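Last updated 6/5/26

The Cirnel Hand Gripper, Club Kit

We first put the Cirnel together for the robotics club at Morard, when Séverine Hervieu had a room full of students who all wanted to teach a robot to tend a drinks table and only one arm to share between them. The kit is what came out of that year, and we're still very fond of it! You hold it in your hand, close the fingers on whatever you'd like a robot to pick up, and the wide camera keeps the fingers and the room in view the whole way through. A student can pick it up and be recording within 5 minutes, and most of them don't want to give it back.
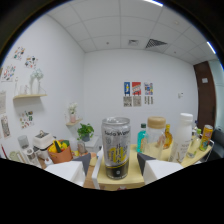

Cirnel fingers on either side of a tall soda water can.

The fingers have angled tips with a soft inner pad, and they're the part people write to us about most (mostly kindly). They open wide enough for a big drink can and close down far enough for a marker pen. Spare pads are in the box, and you can swap them with the little key that comes taped inside the lid.

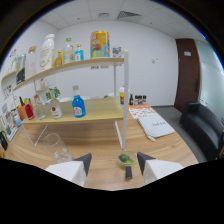
Every kit comes with the Skiris task book, written by Odette Marty and Irfan Pasaribu for their own after-school group and tidied up a bit for everybody else's. It starts with plain lifting and setting down, then moves on to the drinks table, where teams work with awkward, light things like a small clear plastic cup of lime pieces, or a drinking glass lying on its side, which is a very different grasp from one standing up. Odette likes her teams to plan the grasp out loud before anyone touches anything, and there's a page for that too.

A good club session gives you 30 clean recordings, and a class that keeps at it can have almost 300 by the time the Nava challenge opens in September. The book has a log sheet for keeping track of them all.
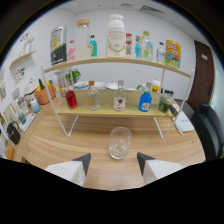

Empty tumbler between the fingers, with the two-tier stand behind.

In the box: one hand gripper, spare pads, charging cable, wrist strap and the task book. Club price is $121, and replacement fingers are sold in pairs. Write to Rosine Boyer on the club desk if you're ordering for a whole class, and she'll set the kits aside while your school sorts out the paperwork.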